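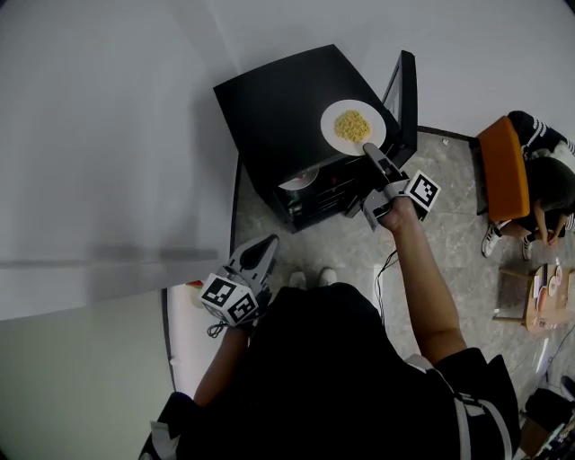
Progress report to the Brekke Fund
Warm Rentals project, Orthorpe and Pusance
October 17, 2024
Prepared by Sekar Sutanto

1. Where we are

This report covers the period from the start of work in April to the end of last month. The grant pays for a home visit, small draft and ventilation repairs, and a follow-up visit for tenants in older rental units in Orthorpe and Pusance. It does not pay for new heating systems, windows or roofs. Several tenants have asked for these anyway and we have kept a list, which is attached separately.

We wrote to 381 households. Of these, 325 agreed to a first visit, and all of those visits are done. Repairs are finished in 128 homes. The rest are waiting on landlord permission, on materials, or on a date that suits the tenant.

Orthorpe is ahead of Pusance. The Orthorpe buildings are mostly owned by two companies, and once each company had signed the permission form we could work down a corridor one unit after another. In Pusance nearly every house has its own owner, some of them out of state, and each one has to be found and written to. We had planned for this but not for how long it would take. A letter goes out, it comes back, we get a new address from the county, and three more weeks are gone.

2. What we find on first visits

The same few problems come up in both towns. Bathroom fans are the most common. Many run but move very little air, either from dust in the grille or from a duct that has come off above the ceiling. Kitchen fans that only recirculate are also common, and tenants often believe they vent outside. We now hold a sheet of tissue to every fan and write down whether it stays up.

Drafts are mainly at the front door, the attic hatch and the place where pipes come through under the kitchen sink. These are cheap to fix. A door sweep and a tube of sealant cover most of it.

Condensation is harder. A unit sealed up tight with a dead bathroom fan gets worse in winter, so we changed the order of work in the second month. Fans come first and sealing comes after. Homes done before the change have all been rechecked. Where the fan was weak we went back and cleaned or replaced it.

The form we use on visits has also been cut down. The original ran to six pages and took longer than the inspection. It is now two pages, one for the rooms and one for the tenant's own account of the place in cold weather. The second page has been more useful than we expected. People know exactly which wall the bed can't be pushed against.

One question on that page is still causing trouble. We ask whether the home is "warm enough," and tenants who cannot afford to run the heat answer yes or no depending on how they take it. I circulated a draft with the question split in two, one part on whether the home can be kept warm and one on whether the tenant can pay to do it.

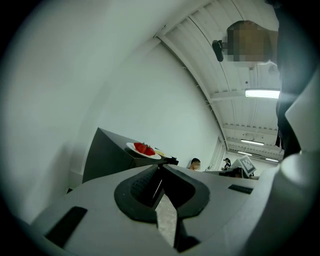 Torunn Kristiansen wrote back that splitting it was fine, but that the second part should come last and should be marked as optional. Her view was that people shut down once money is mentioned and give short answers to everything after it. She also asked us to stop using the word "adequate" anywhere on the form. Both changes have been made, and the new form has been in use in Pusance for the last month. It is too early to compare the answers with the earlier ones.

3. Landlords

Most owners who reply say yes. The ones who hesitate want to know two things: whether the work will be used against them in an inspection, and who is responsible if something we install fails. We answer the first by explaining that visit records go to the tenant and to us and are not passed to the city. For the second we now give a one-page letter covering our work for a year. Before the letter existed, permission in Orthorpe was stuck for most of a month.

A small number of owners refused. We don't argue. In those homes we still do the visit and leave the tenant with the items that need no permission, such as removable door seals and window film.

4. Supplies and records

The switch to Trullska for scheduling was finished over the summer. It handles the calendar well. It handles repeat visits badly, and a follow-up has to be entered as a new household and then linked by hand. We lost some time to this before we understood it, and a few homes were counted twice in the informal update we sent you in the summer. The figures in this report have been checked against the paper forms and should be used in place of the earlier ones.

Bathroom fans have been slow to arrive. The model we chose is quiet, and that matters because tenants switch off noisy ones, but the supplier has run short twice. We currently have 13 on the shelf. I have approved a second model for units where the ceiling opening is smaller. It costs slightly more and the difference can be met from the travel line, which is underspent.

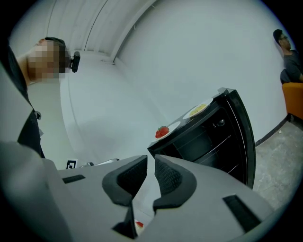 Travel is underspent for a simple reason. We had budgeted for separate trips to each Pusance address, and in practice the visits have been grouped by street, with one van out for the whole day. Fuel and mileage have come in low every month. I would like to move part of what is left into materials, and will send the budget change form once you confirm that it can be done without a new agreement.

5. Next steps

Before the heating season is fully under way we want the fan work done in every home where permission has already been given. Sealing can continue through the winter, apart from exterior doors, which we avoid on the coldest days.

Follow-up visits begin with the earliest Orthorpe homes. Each one gets the same tissue test, a look at the bathroom ceiling and the outside corners of the bedrooms, and the second page of the form again.

Decisions needed from Brekke:

Moving unspent travel money to materials.
Use of the second fan model in units with small ceiling openings.
Whether the final report should show Orthorpe and Pusance separately. We would prefer that it did.

Sekar Sutanto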